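Grendham Clear Sorting Bins, set of three: used for recording robot demonstrations

Reviewed by Lucimara Lopes

We bought these for a sorting task. The operator drives a pair of arms to pick snack packets out of one bin and put them in another, and each run is saved as a training example for the policy. Before this we used gray parts trays from Bruster, which were fine for the arms but hid the packets from the low camera. Ashraf Ashour suggested going clear.

The bins come nested, with a paper sleeve between each pair. Take the stickers off the bottoms before you record anything. We left one on for the first 23 episodes and had to throw those out.

Setup is simple. They are light, so an empty one slides if a finger catches the rim. We put a woven mat under the middle bin, and that helped. The rims are thin and rounded, and a two-finger gripper can come down inside them at a fairly steep angle. 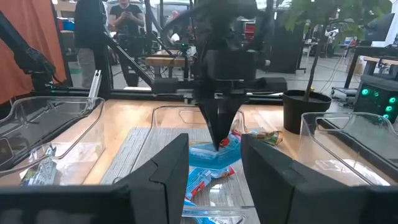
Reaching for the blue packets in the center bin, with the other two bins to either side.

Packets lying flat are the hard ones. The operator has to bring the tips down almost to the wrapper and pinch up a fold, and the bin floor has a little flex in it, which is kind to the fingertips. With the Bruster trays we bent a tip in the first month. We haven't bent one with these.

We have 2232 episodes recorded so far, most of them by Aisyah Ismail and Ha-neul Yang. Aisyah prefers to work with the bins close together. Ha-neul spreads them out and gets slower runs but more variety in the arm paths, and we keep both. An episode is capped at 60 seconds. If a packet ends up on the table it stays there until the reset, and the run is tagged so we can use it for recovery training or leave it out.

The main complaint is glare. Under overhead tube lights the walls throw bright streaks, and the streaks move when the bin moves. From a low side view you are often looking through two layers of plastic before you get to the packet.

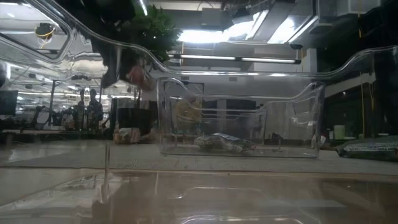

Our depth readings were poor on the walls and full of holes near the rims. We gave up on depth for this task and trained on color only. Anyone who needs clean depth should buy something opaque and matte. Sherif Shawky tried a dulling spray on one bin. It cut the shine but came off on the packets within a day, so I can't recommend it.

Scratches are the other thing. After 10 sessions the floor of the most used bin had a visible haze in the middle. It doesn't affect picking. It does change how the bin looks on camera, so we now rotate the three and note the positions in the log.

Cleaning is a damp cloth. Paper towels leave lint that shows up in the wrist view.

The Pillay version has thicker walls and a flat rim. We borrowed one and the gripper kept knocking the rim on the way out, so it went back.

Four stars out of five. I took one off for the glare. We have ordered a second set for the other station.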